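Teaching Two Arms to Sort Cards: Our Summer Project Report

Keraddale Student Robotics, Deltia project
28 Jul 2018

When we picked this project in the spring we thought the hard part would be the learning code, and we spent a good many evenings reading up on it before we had anything to feed it. Most of our summer went into gathering examples instead, and I have to say we grew rather fond of the work (even the long afternoons when nothing would line up!).

The job we chose was card handling. Cards sit in an organizer on the left of the table, and the arms have to take one out and put it into a card holder. It sounds like a small thing until you try doing it through a pair of grippers. One of us drives the arms, another resets the table, and every attempt gets saved along with a short note on how it went.
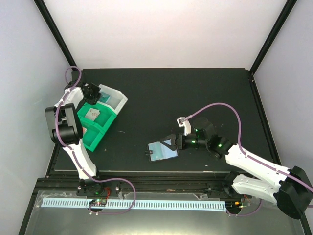

5 min read

For this setup we had the white bin and the green tray pushed right up against each other and set at a slant, with the card holder lying open near the front. The left arm works over the organizer and the right arm looks after the holder. We moved things a little between attempts, because our first batch had everything in the same spot and the model we trained on it, which we named Bristico, got lost as soon as the tray was turned.

Our goal was 900 examples by October. So far we have recorded 300, and after going back through them all we kept 169. That stung a bit, I won't pretend otherwise. Many of the ones we dropped had a long pause in the middle while the driver thought about what to do next, and Bristico had started copying the pauses. We now practice each new layout a few times before we save anything, and the recordings are much smoother for it.

Thin cards lying flat are still our biggest headache. The fingers slide over them, and the driver has to nudge the card to a wall of the tray and tip it up. We'd like to try softer fingertips next, and we still need to rewrite the labels on the earliest batch so they match the newer ones.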